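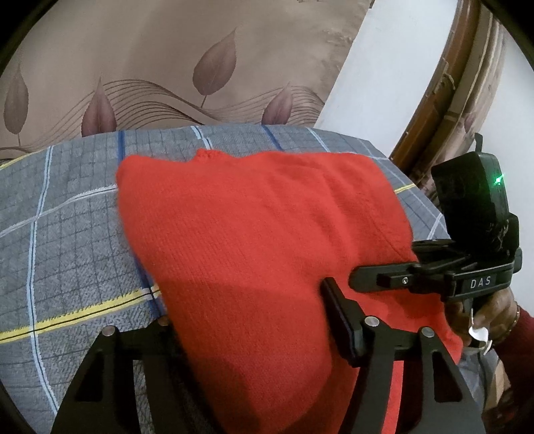
Red knit, folded, in the gripper.

2/21/26 · 5 min read

So I fold laundry for a living now. Sort of. I still have my old job, which is sorting and finishing at the Griltmont laundry (we do the linen and residents' clothing for a bunch of care homes), but since September part of my week has gone to what the company calls the Samard program, and everybody else calls the folding.

The idea is simple enough. You hold the gripper by its handle, you do a job with it that you'd normally do with your fingers, and the camera on it records the whole thing. Then you do it again. And again! All those recordings go off to Postma, who are building the folding arms that are supposed to go in at our Foltport site first and at ours some time after that. My running total as of this morning is 2,874 folds. I know because there's a counter in the app and I've become a bit obsessed with it.

Knits are my specialty, if you can have one of those. Towels are dead easy, you could do them half asleep, but a jumper has opinions. It stretches where you don't want it to, one side creeps out past the other, and if you pinch too deep you pick up three layers instead of one and the whole bundle comes undone. With your hands you fix all that without noticing. With two black fingers and a pad you notice everything. My first week I did a cardigan so badly that I put the gripper down and went and had a cup of tea.

Okay, the bit people keep asking me about, usually in the lunchroom and usually in a low voice. Am I training my own replacement?

I go back and forth. When they first announced it there was a meeting, and we were told there'd be no forced job losses at our site for 2 years, in writing, which I've kept a copy of in my kitchen drawer. Some of the older hands said two years is not very long, and they're right. Others said they'd be glad never to fold another fitted sheet as long as they lived, and I have a lot of sympathy with that too. My shoulders are not what they were. Neither is my right thumb, after however many years of pinching and flipping.

What has changed so far is smaller and odder than I expected. The recording shifts are quieter, for one. You're on your own with a pile of clothes and I miss the chat across the table (and the radio, even the terrible station). On the other hand the pay is a notch higher for those hours, and for the first time in my working life somebody with an engineering degree has rung me up to ask how I do something. They wanted to know why I always turn the bundle on the diagonal before I pick it up. I had to go and watch my own hands to find out! I'd never once thought about it. We talked for the best part of an hour and they've since added my way of doing it to the instructions for the new recorders, which I was ridiculously pleased about.

I did ask whether that sort of thing gets paid for separately. It doesn't. A few of us have raised it with the union and I'll write more when we hear back, but I reckon if your know-how ends up inside a machine, there ought to be a line for it on the payslip.

The other thing is labelling. Residents' clothes come with name tags, and a favourite jumper going to the wrong room is a big deal to the person who owns it. At the moment we catch those because we're handling every piece. When the arms come in, who's looking at the tag? I've put that question in the suggestion form twice. The answer was that it's "being scoped", so I'll be putting it in again.

Anyway, 137 more folds and I'm through the knits. After that it's pillowcases, and I've asked for a chair.

Recent posts
Fitted sheets: a grudge
What I pack for a split shift
The Foltport bus timetable has changed again
Getting lipstick out of white cotton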